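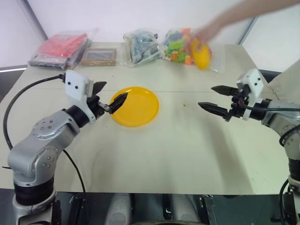 Figure 1. Work surface with the yellow plate; remaining items along the back wall.

Unit 4: Table Setup and Clearing Order

These notes cover the second half of the Thursday session and replace the sheet handed out in October. Students who worked from the earlier sheet should discard section 4.3, where the zone names were reversed.

4.1 Terms

Work surface: the part of the tabletop on which an item may be placed, turned or picked up during a task.

Back line: the strip along the far edge of the table, against the wall. Items on the back line are parked. They are not part of the current task and are not moved to make room for it.

Active item: the one item the task is concerned with. In Figure 1 the active item is the plate.

Residue: anything small left on the work surface that does not belong to the active item or to the back line. The green speck to the right of the plate is residue under this definition.

4.2 The plate as an active item

A shallow plate with a raised rim has two useful features. The rim gives an edge that can be held from one side, and the inner circle gives a reference for centering. When a plate lies flat, its rim is the highest part, and contact should be made there first. Pressing on the inner circle does not help to lift the plate and may slide it.

Color contrast matters for the written record. A yellow plate on a white surface has an outline that can be traced with little effort. A white plate on the same surface is harder to trace, and the inner circle is often lost. Gilani's worksheet asks for the outline to be drawn before the center is marked. Do it in that order.

Place the plate with enough clear surface on both sides for a second item of the same diameter. If this cannot be done, the back line is too deep and must be reset before starting.

4.3 Zones

The tabletop is divided into near, middle and far zones, counted from the person writing the record. The far zone contains the back line. The boundary between middle and far is set by the deepest parked item and not by measurement. On the long tables in the Vorlow room the usable depth is 740 mm, and the boundary is marked on the setup sheet only.

Soft packaging is a frequent cause of error in the far zone. A clear plastic bag or a flat stack of packaging has no fixed footprint. It settles, spreads, and may cross the boundary after the record has been started. Record soft items by their longest side as they lie, and add the letter S after the entry.

4.4 Clearing order

1. Remove residue from the work surface. Use a dry cloth and wipe toward the near edge.
2. Check that the active item lies flat.
3. Remove the active item.
4. Wipe the area it covered.
5. Clear the back line from left to right.

Residue comes first because a wiped particle can end up under a plate rim, where it will be missed until step 4. If that happens, enter it as found at step 4. Do not correct the earlier line.

Bags are lifted from below with both sides supported. Flat stacks are moved as a stack and are not sorted at the table. Mixed contents go to the sorting shelf under the Jurix label.

4.5 Recording

One line per item. Give the zone, a plain name, the color, and the state (flat, upright, leaning, S). Do not name a material unless it has been checked by hand. "Round plate, yellow, flat" is a complete entry. "Plastic plate" is marked down if the check column is blank.

Time allowed for a full record and clearing is 40 minutes. Sheets go in the tray marked 2895, or to Salamatu Oyelaran if the room is locked.

4.6 Exercises

a) Write the setup record for the plate and the green speck in Figure 1, using the format in 4.5.

b) Draw the outline of the plate and mark its center. State which feature was used as the reference.

c) A soft item on the back line spreads into the middle zone during step 2. Rewrite the clearing order for this case and name the step at which work stops.

Reading before next session: Aguiar, handout 5, sections 1 and 2.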